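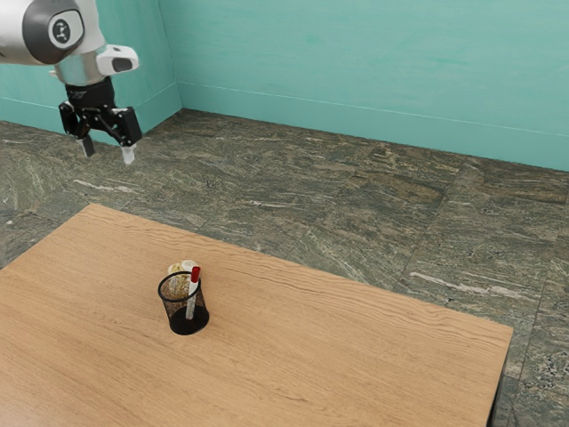 Kumiko Tamura: Before we get into settings, I'd like the ticket to say what changed on the floor. Since Prokgate went live, packers are asked to approve pick tasks in the simulator before each shift. That used to be the integrator's job. We got 30 minutes of training.

Ticket: Pen cup task, approval screen
Site: Skavton, kitting line
Status: Open

Reply from Hinata Takeda: Understood, added to the ticket. I reran the task in the sim with the same build, 1553. The approval screen shows a green check at every step, including steps where the marker should be looked at by a person. The operator has nothing to act on, so they click through.

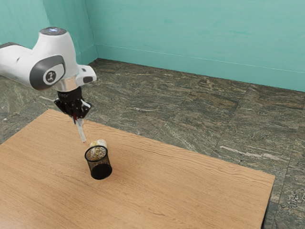
Gripper above the table, mesh cup to the right.

Checked so far: gripper force, left at default. Grasp timeout, raised from 8 seconds to 30, no change on the screen. Operator role, reset by Rafail Chatzigeorgiou at Roltmont, no change.
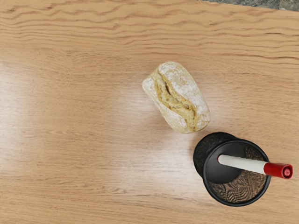 The approval rule only compares the marker's center point with the cup. It ignores the angle. A marker lying across the top of the cup, with its red cap out past the rim, has its center close enough to pass, and the packer gets the same green check as for one standing inside. I'd call that a fault in the rule – the packers are reading the screen correctly.

Kumiko Tamura: Then please stop logging these as operator error. Two people on my line have been sent back to training over it.

Hinata Takeda: Agreed. I've asked Rafail to reopen those entries under "rule fault". The angle check is in the test build now.
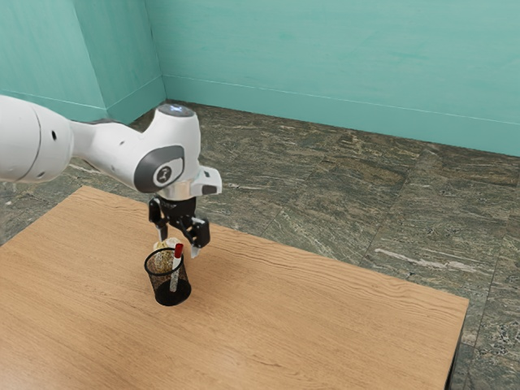 Fingers open at the cup, marker inside with the cap up.

Next step: Aishwarya Sastry runs 200 sim picks on the test build. Until she reports back, approvals go to the shift engineer – packers don't need to sign.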